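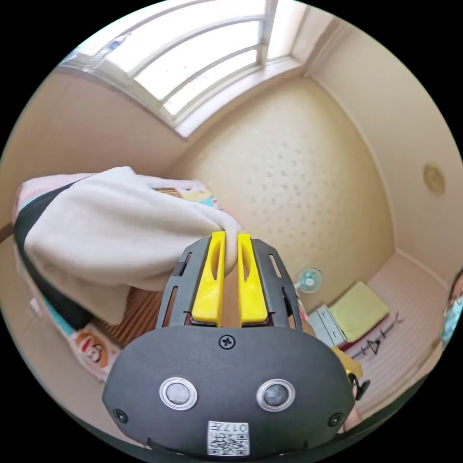 I fold on the bed. I've tried the kitchen table and I've tried the ironing board, and I always end up back in the bedroom, because a bed is the only thing in my place big enough to lay a shirt out with both arms open. If your bed sits near a big window, so much the better, and do the pale things while the daylight is good. A cream-white piece held up by one end, with all that brightness coming through the panes, will show you a gray mark or a missed spot you'd never catch under a lamp. I pull mine up by a corner, let the rest hang, give it a look, and only then decide if it's getting folded or going back in the wash.

So this is my after-holidays laundry pile method. I wrote the first version on 27th December with a mountain of clean stuff behind me, and I've used it every couple of weeks ever since. My pile that day took 17 folds' worth of shirts before I even got to the towels!

What you need: a cleared bed, something firm to fold on, and a place to stack. I use two Brivholm shelf boxes for the stacks (the shallow kind, nothing fancy) and one old Skomiser hanging bag for coats. A chair works fine too.

Step one. Sort by thickness. Forget colors, they're clean already. Thin stuff goes at the head of the bed, towels in the middle, fleece and padded things at the foot. You want to fold thin to thick, since the big puffy things eat up all your room and you don't want to be working around them from the start.

Step two. Put something flat and firm down. A quilt is lovely to sleep under and miserable to fold on — everything sinks and your creases wander off. A woven mat, a big cutting mat, even a stiff tablecloth will do it.

Step three. Long-sleeved shirts, which I used to hate. Lay the shirt face down and open the sleeves all the way out. Pull each one gently from the cuff until the seam lies straight.
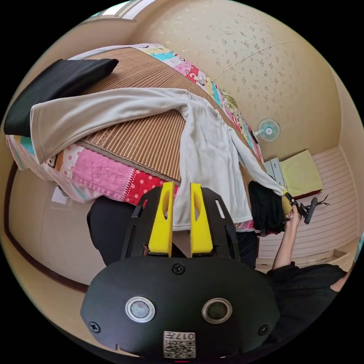 Go easy with the pulling, especially on anything knit, or you'll have one arm longer than the other. Smooth the back with the flat of your hand from the collar down. Now fold one side in toward the middle, and bring that sleeve back down so it runs along the fold, cuff pointing at the hem. Do the other side the same way. Bring the hem up to the collar, then once more, and flip it over. If you've got a second pair of hands in the house, borrow them! One of you on each cuff and a shirt takes 6 seconds to straighten.

Step four. Towels.
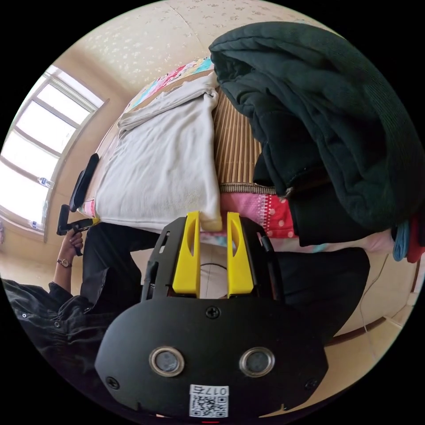 I fold bath towels in thirds the long way and then in half, and in half again, so no raw edges show on the front of the shelf. (I got this from a booklet that came with a Vutell linen closet and I've never gone back.) Get the towel flat before you start, and I mean the whole thing. One that's bunched over at the pillow end and smooth everywhere else needs that end shaken out first, or the lump ends up right in the middle of your stack. And move the coats! A big dark green padded jacket heaped up beside a white towel takes half the bed, and you'll be folding with your elbows tucked in. Hang it up or throw it over a door until you get to step six.

Step five. Fleece and anything fuzzy. These don't hold a crease, so don't waste your energy on sharp corners. Fold in the sides, then roll from the top down, pretty snug, and tuck the end under.

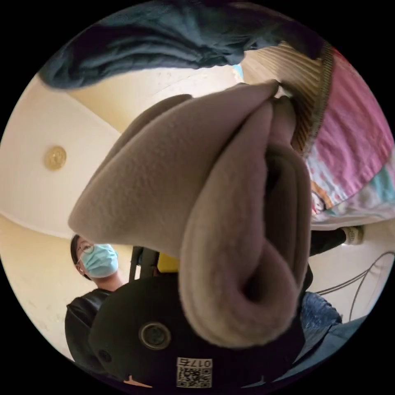
If the roll springs open, you've left air in it, so unroll, press down with your forearm and go again. Check for pilling while you've got it in your hands. I go over the worst bits with a fabric shaver before it gets put away, though a light pass is plenty and you can thin the cloth if you get carried away.

Fleece blankets get the same treatment, only fold them in half first. Stand the rolls on end in the box and you can see every one of them without digging.

Step six. Padded jackets and the dark stuff. Zip the jacket up, lay it on its front, fold the arms across the back and roll it up from the bottom. It only makes sense to roll if you're storing it. In January mine goes straight on a hook by the door.

Black clothes I leave for the very end, after a quick once-over with a lint roller, because by then they've been lying near towels and fleece and they've picked up everything.

A few of you asked about fitted sheets. Those have their own page, under Llewellyn Corners, and yes, it's long.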